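Ticket 2178
Subject: Shirt folding station, second fold not reliable before open day
Opened by: Mattes Heitmann, Schwerdtfeger demonstration room
Product: Drokeo two-arm table, Tirora control software
Priority: High (visitors are coming)
Status: Closed

Opened Jun 24, 2026

Good morning,

we prepare the folding station for our open day and I have a problem which I cannot solve alone. The programme is the standard one for a T-shirt. The first fold, along the length, is done in most runs. At the second fold the grippers close, the arms lift, and the cloth stays on the table or comes up on one side only. I attach pictures of the station with the green shirt.
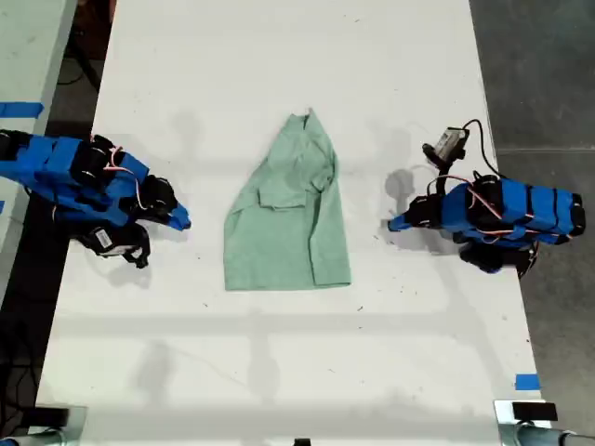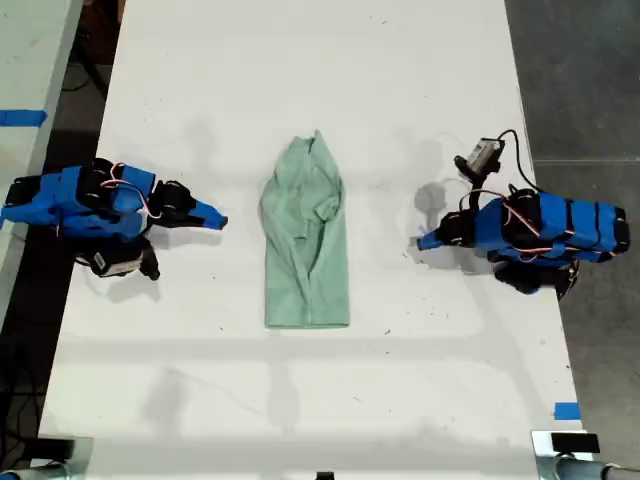
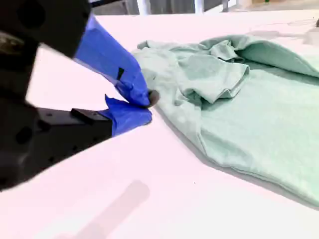

What I have tried until now:

Restarted the controller and both arms. No change.
Ran the homing again. It finished without error.
Lowered the grip height by 3 mm on both sides. It became worse, the left finger pushed the cloth away in front of it.
Put the grip height back to the old value.
Tried a grey shirt of thicker cotton. With this one the second fold was correct every time, but the visitors were promised they may choose a colour, so I would like to keep the green one also.

The log shows no fault. It only writes "grasp confirmed" and continues, also when there is no cloth in the fingers. Is this normal?

Kind regards
Mattes Heitmann

Reply from Verklow Support

Hello Mr Heitmann,

Thank you for the clear report. "Grasp confirmed" only means that the fingers have reached the closing position. With thin cloth the software does not notice the difference, so you may ignore this line for the moment.

Please send us the value of "close force" for each arm and tell us when the finger tape was last changed. Please also check whether the lamps over the table are the same as at the installation.

Reply from Mattes Heitmann

Close force is 900 on the right and 53 on the left. I did not know that they are different. I have never changed this by purpose, but a colleague made a copy of the settings before the school visit, and perhaps one value was not copied completely.

The tape on the fingers was last changed at the installation. I pressed on it by hand at the left arm and it moves a little.

The lamps are the same, but the blind at the window is now open in the morning. At the installation it was closed.

Reply from Verklow Support

The left value is much too low. Please set it equal to the right one and save it under a new name, so that the old copy cannot come back. Renew the tape on all fingers and do not let it overlap near the tip. Then close the blind and run the camera check from the service menu, with an empty table and both arms in the rest position.

After this, please make ten runs with the green shirt before you change anything else.

Reply from Mattes Heitmann

Everything is done as you wrote. In ten runs the second fold was good nine times. In the one bad run I had laid the shirt down with the sleeve under the body, so I think the fault was mine. I will draw a small sheet for the colleagues which shows how the shirt must be laid.

Two questions are left. May a visitor put the shirt on the table himself, when the arms are in the rest position? And can the speed be reduced for the demonstration? The people at the back did not see well what happens at the school visit, it was too quick for them.

Reply from Verklow Support

Yes to the first, if one of your staff holds the release button and nobody leans over the table before it is pressed. For the speed, open "Demo" in Tirora and choose "Slow". Please do not change the speed of one arm alone, or the two will not lift together.

Reply from Mattes Heitmann

Slow mode works and looks much better. We have tried it with two people from the office as visitors. You can close the ticket. I will open a new one in July for the missing cloth detection, as I would still like to have a message when the fingers are empty.

Ticket closed by Verklow Support. Cause: wrong close force on left arm after copy of settings, worn finger tape.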